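Section 4. Deciding which chores to give the machine

4.1 Purpose of this section

This section is for site supervisors and household account holders who have completed the installation steps in Section 3. It explains how to judge whether a chore is suitable for the Binby two-handed unit, how to set up a first trial, and when the work should stay with a person. Read it in full before assigning any task.

Customers often ask whether the unit can take over all light handling work. At present it cannot. It is able to repeat a limited number of tasks on a prepared table, at a slower pace than a trained person, and it needs someone within reach of the stop control. Claims made for other equipment should not be assumed to apply to this one.

4.2 Task grades

Every task in the Binby task list has been given one of the grades below.

Grade A. Suitable for trial after standard set-up. Picking up a rigid, upright item and standing it down again. Moving closed boxes from one marked area to another.

Grade B. Suitable for trial with a second person present. Handing an item from one hand to the other. Placing items in an open crate. Wiping a flat, clear surface.

Grade C. Not suitable. Folding clothes, washing glassware, peeling labels, loading a dishwasher, opening childproof caps, and any work near a hob, an iron or a blade.

Note: Grades are reviewed each April. A task may move down as well as up. In the last review, wringing out a cloth was moved from Grade B to Grade C.

4.3 Preparing the table

1. Choose a table that does not rock when pressed at each corner. Lock any castors.

2. Lay the work mat flat. Leave no fold or raised edge on the side nearest the unit.

3. Set the height of the table so that the mat is 2 cm below the resting position of the fingertips.

4. Place the items to be handled at the far side of the mat, with space between them for the fingers to close.

5. Remove packaging, loose film and tape from the area the hands will cross. See the caution in 4.5.

6. Check that the stop control can be reached without leaning over the mat.

7. Select the task from the Climska menu and confirm the grade shown on the display. 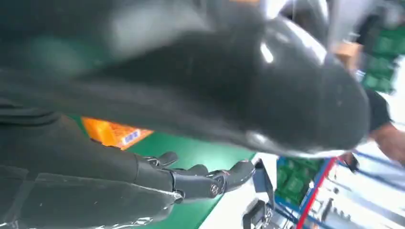
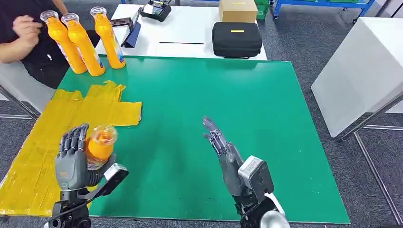
4.4 Running a first trial

A first trial should use one kind of item only, and the item should be one that will not be missed if it is dropped. Capped plastic bottles are a good choice for a Grade A trial: they are rigid, they are cheap, and the level of the liquid gives the supervisor a simple way to judge whether the hand is keeping them upright. In the second picture, one orange bottle is held upright just above the mat by the left hand, the right hand is raised with its fingers spread, and three more stand in a row near the corner of the mat. The right hand should be kept clear in this manner until the left-hand part of the task has been accepted. Handing over from left to right is a Grade B task and must be set up separately.

1. Start the trial at the lowest speed setting.

2. Allow the unit to complete 24 attempts without changing the position of the table or the lighting.

3. Record each attempt on the trial sheet as complete, complete with help, or failed. An attempt is complete only if the item is standing where it was meant to stand and the hand has let go of it.

4. If a person touched the item or the hand at any point, record the attempt as complete with help, however slight the touch.

5. At the end of the trial, press Hold and wait for the steady light before approaching the mat.

Note: The task may be accepted for supervised use when no attempt has failed and no more than 2 were completed with help. If this standard is not met, check the table height and repeat the trial once. If the second trial also falls short, treat the task as Grade C at your site.

4.5 Cautions

Caution: Thin sheet material is not reliably detected. Plastic sheeting, tape and paper left beneath the hands may be gripped together with the item and pulled across the table.

Caution: Keep hands and forearms away from the mat while the unit is moving. To straighten an item, press Hold first. This applies equally to experienced staff.

Caution: Do not use the unit to handle medicines, hot liquids or open containers.

Caution: Strong reflections from glossy surfaces may cause the hand to stop short of an item. Adjust the lamp or blind before changing any setting in the menu.

4.6 What to expect in daily use

The unit should be regarded as help with a chore. A person must still bring the items, clear the table, watch the work and put right what has gone wrong. During acceptance trials at the Ulska packing room, the unit was given 174 upright bottles to move from one side of a mat to the other. The work was finished, and the supervisor spent 40 minutes of the shift standing items up again or moving them back within reach. A packer doing the same work by hand would have been free for other duties well before midday.

Household customers should expect a smaller benefit. Kitchen tables are seldom clear, and the items on them change from one day to the next. The Ranjbar household pack therefore contains Grade A tasks only, and Grade B tasks cannot be unlocked from the home menu.

4.7 Reporting results

Completed trial sheets should be returned to Poppy Fothergill, Task Grading, using the form at the back of this guide. Please include sheets for trials that did not meet the standard. State the table height, the item used and the time of day, as changes in daylight affect the results.

Section 5 covers cleaning of the fingers and replacement of the fingertip pads.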